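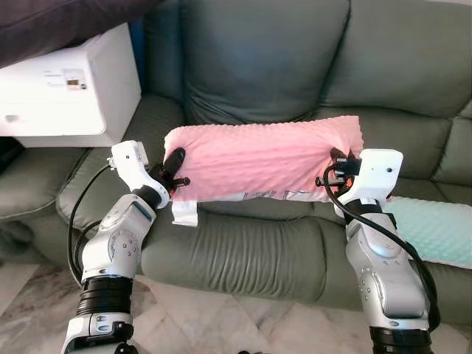
Notes on the Gisham reading group, 26 November 2023

I finished the Preltudley chapters last night, so these are my notes before I forget them. The book is Juhász on class in small towns, the second edition. Shayne McAlister lent me the first edition years ago and I never got past the introduction.

The Preltudley study is based on 188 households. Each one was asked what the adults did for work, what their parents had done, and which class they would put themselves in. Most people whose parents had been in manual jobs still called themselves working class, including several who now managed other people and owned their homes outright. I recognised this straight away. My dad ran his own depot for the last ten years of his working life and would have been annoyed to be called middle class.

Juhász takes these answers seriously and doesn't treat them as mistakes. Her argument is that people answer with their whole family history in mind and the interviewer only wants to know about last year. I think she is right, although it makes her tables hard to read. You get one column for job, another for self-description, and a third that tries to combine them. I would have left the third one out.
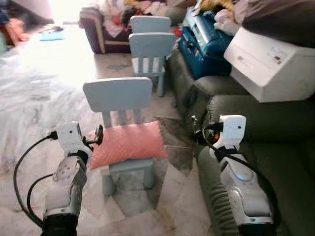
Pink cushion on a light-blue child's chair, with two more of the chairs behind.

The part on renting was better. Tenants on the Vendard estate were asked how much they could find in a week if they had to. Nearly 700 pounds was the middle answer among couples where both worked. Among single tenants it was far lower. Owners on the next street, doing much the same jobs, mostly said 1,000 or more. The wages in the two streets were close. What differed was whether there was a parent or an aunt to ring.

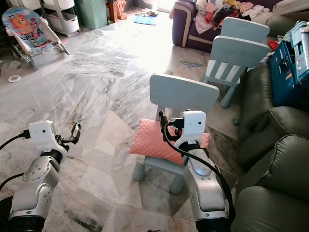

Yupin Suksawat made the point at the last meeting that help like this hardly ever shows up in surveys. People don't count a car handed down or a month of free childcare as money, and they often forget it happened. She grew up in a house where everyone lent to everyone and says she couldn't put a figure on any of it. Juhász gives the subject 3 pages. I wanted a chapter.

I also have doubts about the maps at the back. They shade each street by the average job grade, and on a short street one retired head teacher can change the colour.

We are doing the schools section in January. I have the first edition to pass on if anyone wants it, but the page numbers are different and the Vendard interviews aren't in it.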